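Replacing a shared storage locker lock at Pluswood – who bears the cost?
Posted in Residents' Help, Leases and Fees

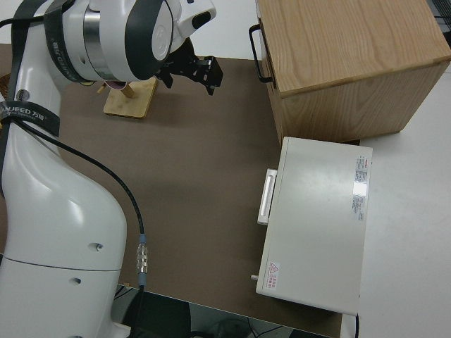 I rent a ground-floor unit at Pluswood and keep hobby equipment in one of the shared storage lockers. In March the management office, Warraich, notified residents that all locker locks must be replaced with an approved keyed model, and that the charge would be added to the next statement. My lease describes the locker as "an amenity included in the rent." I use it chiefly for folding tables and the items that go on them, so the contents are of modest value and I did not request a better lock. The notice gives residents 18 days to respond in writing. I would be grateful to know whether the charge may properly be passed to me, and whether I may decline the new lock and keep my own.

Posted by: Pluswood ground floor

Lamisi Adjei
The answer depends on how your lease treats the locker. Where an amenity is included in the rent, the cost of keeping it in working order commonly rests with the owner, unless a separate clause assigns it to the resident. Please look for a heading such as "Fees and Charges" or "Rules and Regulations." Many leases allow the owner to adopt new building rules on written notice, and a rule about the type of lock may be valid even where the charge is not. Those are two separate matters and should be raised separately.

I would suggest that you write to the office before the response period ends. Ask which clause supports the charge, and request a copy of the invoice for the lock. Keep a dated copy of your letter. Until you have a reply, I would not deduct anything from your rent – a deduction made without clear authority can place you in default, even over a small sum. Your local housing office can review the lease if the reply is unsatisfactory.

Nustside tenant
We had the same notice at Nustside and the charge came off after 6 of us wrote in. Different owner, so yours may not do the same. We still had to take the new locks.

Paser
Please also confirm whether the office will hold a spare key. If so, ask who may use it and whether notice will be given before a locker is opened. In addition, check your renter's policy. Mine limits coverage for property in shared storage to $1,000, and the insurer required a lock on the door at all times. You should not remove your present lock until the replacement has been fitted.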